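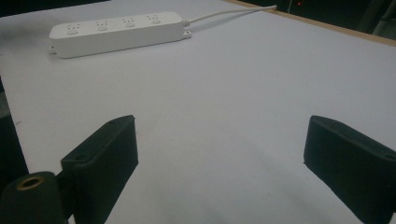

Hum on the phono input, Narnon 204 turntable into a Gunnlaugsson preamp, both channels, loudest on the right. I love this setup and I'd really like to get it quiet! The hum is there with the record stopped and the arm on its rest, and it goes up and down with the volume knob. CD and radio inputs are dead silent at the same volume, so I don't think the amp is at fault. Everything runs off a white strip with four outlets in a row: turntable at one end, then preamp, amp and the little CD player. Speakers are the Vostwood bookshelf pair and have been great from day one. The records sound fantastic otherwise, which makes the hum between tracks that much more annoying.
Opened by: Svend Skov
Ticket: 520
Status at opening: New
Priority: Normal

Reply from Brorport Audio Support, Svend Bisgaard
Hi Svend (nice name!). Thanks for such a clear write-up, and good call checking the other inputs first. A hum that follows the volume knob and only lives on phono is nearly always somewhere between the cartridge and the preamp. Could you try these and tell me what changes?
1. Is the thin ground wire from the turntable on the preamp's ground post, with the spade fully under the nut?
2. With the volume turned down, unplug the phono cables from the preamp, turn it back up gently and listen.
3. Plug them back in with left and right swapped. Does the loud side move?
4. Move the preamp as far from the amp as the cables allow.
Please turn the volume all the way down before you pull or push any of the phono plugs.

Reply from Svend Skov
Did all four before dinner.
1. Ground wire is on. It was a bit loose, so I snugged it up. Slightly better, still there.
2. With the phono cables out, just a soft hiss. No hum at all!
3. Swapped: the loud side moved to the left.
4. Moved the preamp one shelf down. Quieter, and it changes as I move it, which was weirdly fun. I spent far too long sliding it back and forth.
I also turned the preamp a quarter turn on the shelf and it got a little worse, so I turned it back. Does that tell you anything?

Reply from Brorport Audio Support, Svend Bisgaard
It tells me lots, thank you! The swap clears the preamp, because the loud side followed the cable. So one part is a weak connection on the turntable's right channel, and the other part is the preamp picking up the field from the amp's transformer. Two small problems adding up to one big hum.
Could you look at the cartridge end next? Four tiny colored wires run to four pins on the back. Switch off the turntable, put the stylus guard on, and see if the red or green clip slides too easily. Those are the right channel. If one does, slip it off, pinch it very lightly with tweezers and push it back on. Hold the clip and never the wire.
One more for the power side: keep the mains leads away from the phono cables. If they have to meet, let them cross at a right angle.
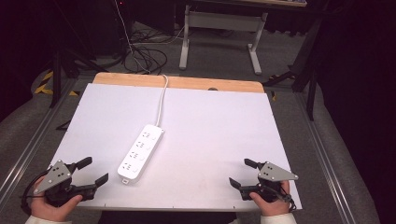 Power strip, with its cord going over the back edge of the table.

Reply from Svend Skov
Found it! The green clip practically fell off when I touched it. I was nervous about the tweezers (my hands are not made for this) but it went back on snugly and the right channel is now exactly as quiet as the left. I had to redo the tracking force afterward because I'd bumped the counterweight.
Phono cables now go down the left side of the cabinet and all the mains leads go down the right. There's a faint hum left if I put my ear against the speaker with the volume at 8. I normally listen at 2, and from the couch I can't hear a thing. Played both sides of a solo piano record last night and the gaps were so quiet that I thought it had ended.
Is the last bit worth chasing?

Reply from Brorport Audio Support, Svend Bisgaard
Wonderful news, and well done with that clip! A trace of hum at 8 with your ear on the speaker is normal for a moving magnet cartridge, so I'd leave it and play more piano. If it comes back, check the green clip first. You could also try the preamp on the far side of the cabinet when you next have things apart.
I've added the cable swap test to our phono hum page, placed ahead of the ground wire section.

Status: Solved
Cause: loose green clip at cartridge; preamp too close to amp
Parts sent: none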